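How to record good wrist camera examples on a task board

If you've only ever recorded pick-and-place demos with blocks and cups, your first afternoon on a task board is going to feel slow. That's fine. Mine took 16 tries before I kept a single one, and most of what follows comes from the tries I threw out.

I'm using the puzzle-style electronics board with the slider, the toggle switches and the banana sockets. Any board will do, as long as the jobs on it stay the same from one recording to the next.

Start by writing the task as one short sentence and sticking it beside your monitor. Mine says "pull the red plug and put it in the black socket". If you need the word "then", you probably want two tasks. I save each one in its own folder under the Skukdale project, with the sentence as the folder name, so the label can't wander off from the recording.

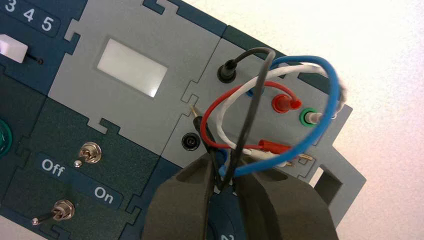 Posted by Lindgren | Wednesday, April 1, 2026 | Filed under: Teaching by demonstration

Wires are the hard bit! Switches stay where you left them, but a patch wire flops into a new shape every time you let go, and the fingers will happily grab a bundle when you only wanted one. Come in from the side where the loops are loosest, open the fingers wider than feels right, and close slowly. If you catch the wrong colour, let go, back off and go again. I keep those in a separate "recoveries" folder (the model needs to see them too), but only if I fixed the mistake within 3 seconds.

Before each take, change something small. Turn the board a little. Flip one toggle. Push the slider along. Swap which wire sits on top of the pile. Leave the lamp and the camera settings alone for the whole session, and lock the exposure if your software allows it – bright panels and shiny switch levers can throw auto exposure all over the place.

Now record. Hold still for up to 2 seconds at the start, do the job at one steady speed, then hold still again at the end. Try to drive from the wrist view alone. I cheated for weeks by peeking over at the bench, and the Wumia policy I trained on those demos would stop dead wherever I'd been using my own eyes.

Watch every take back the same day. Bin it if the fingers hide the plug for the whole approach, or if you can't tell from the video whether the plug is seated. Note the board angle and the switch positions in your log while you still remember them.

Next time I'll go through trimming the clips and getting them into Lulaston format, including the annoying business with mismatched timestamps.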